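Litik update lets you see what the arm thinks it's doing
By Maiara Quintana
Last updated: Monday, 4.15 pm

I've been waiting for this one! Riria, the small team behind the Litik planning software, have put out a new version, and the big change is that the planner and the camera side now share one clock. If you've ever watched a simulated arm plan a lovely smooth path to where a mug used to be, you'll know why I'm pleased.

I had a go over lunch with Fouad Semaan, who wrote most of the replay tool. You can now scrub back through a run and see the planned path next to whatever the cameras were getting at that moment — I lost most of an hour to it. There are 2 planners in the box, a quick one and a careful one, and you can swap between them halfway through a run without starting again (I tried to break this, and couldn't).

The kitchen worktop is my favourite of the test setups, mostly because it's such a muddle to plan around. Lots of round things, and a mug that always seems to be next to whatever you want. 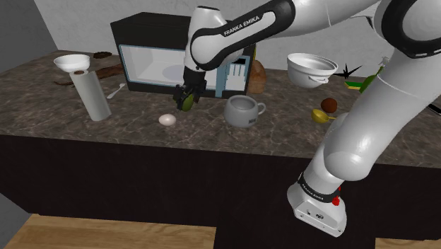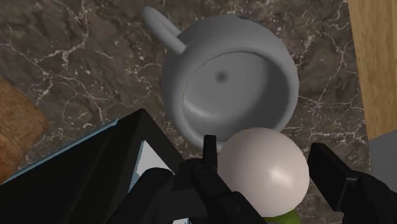 Fouad's team ran 1,000 simulated pick-ups before letting it out of the door, and the replay logs for 400 of them come with the download. Dorota Kaczmarczyk is already picking through those for odd wrist angles, and she's found a few. Still no proper undo in the scene editor, mind you, which I've been moaning about for ages. Fouad says it's on the list for March.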